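The Flumamero

My gran left me a flumamero and I had to go to Brullow to fetch it.

I should say straight off that I didn't know what one was. The letter just said it, in among the ordinary stuff (a clock, two lamps, her second-best coat), as if any sensible person would have a flumamero about the house and be glad of another. I rang my mum. Mum said, "Oh, that old thing," and then started telling me about her knee, so I was no further on.

I live in Odville, where the buses are good and you can get bread at midnight. Brullow is the other end of everything. You change at Gidey, and at Gidey you wait, and I waited 50 minutes with a cheese roll and a man's wet dog leaning on my leg. I'd brought nothing to carry the thing in. It hadn't crossed my mind till then — how big was it? Did it have corners? Was it, please no, alive?
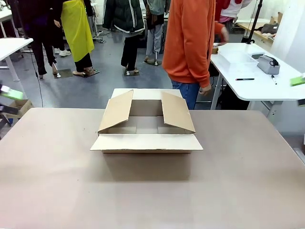
Page last changed: Dec 20, 2021

Anyway, the solicitor's was over a chip shop, and the woman there was lovely. She gave me tea and a form to sign, and then she went into the back and was gone for ages. I could hear her shifting furniture. When she came out she had a plain cardboard box in her arms and she was carrying it the way you'd carry a sleeping baby, or soup.

"Don't tip it," she said.

"What happens if I tip it?"

She had a good long think about that. "Your grandmother only said not to."

I asked if I could look inside, and she said of course, it was mine now, but would I mind doing it outside? So I took it down the stairs, past the fryers, and out to the bench by the war memorial, and I sat there with it on my knees and didn't open it. I can't explain that very well. It was raining a bit. I'd come all that way and I suppose I wanted to have it for a while before I knew what it was.

It weighed hardly anything, and it hummed! Not loudly. If you've ever put your ear to a fridge in the night (I was an odd child) you'll know the sort of thing. Every so often the humming went up a little at the end, like somebody asking a question in the next room.

On the bus back to Gidey a small girl across the aisle stared at the box the whole way. "It's singing," she told her dad, and he said leave the lady alone. But she was right, it was singing, and what's more I knew the tune. It was the one Gran used to do over the washing-up, the one with no words that never got to the end because she'd always stop to tell you to dry the forks properly.

I missed my connection. I just sat on in the shelter with my arms round a cardboard box, a grown woman, crying into my scarf, while the Odville bus came and went without me.

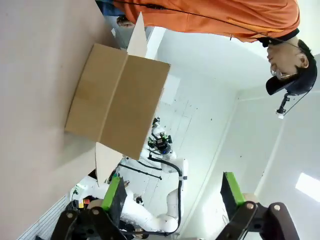
Odville, February

I've had it a good while now and I know a bit more. It lives on top of the wardrobe. It likes the radio but not the news. If I burn the toast it goes quiet, and I have to open a window and say sorry before it'll start up again, and yes, I know how that sounds.

Mum came for the weekend and I got it down to show her. She put her hand flat on the lid and her face went soft, and for a minute she looked about nine.

"She had it in the pantry," she said. "I used to go in and sit with it when I was in trouble."

"Did you ever look inside?"

"Did I heck. Have you?"

I have, as it happens. I did it on my first night home, at the kitchen table with my coat still on, and I'm not going to tell you what was there. I didn't tell Mum either. She didn't ask twice. She took her hand off the lid and said the forks wanted drying, and we went and did them, the two of us, and from the table behind us the tune went on past the place where Gran always stopped.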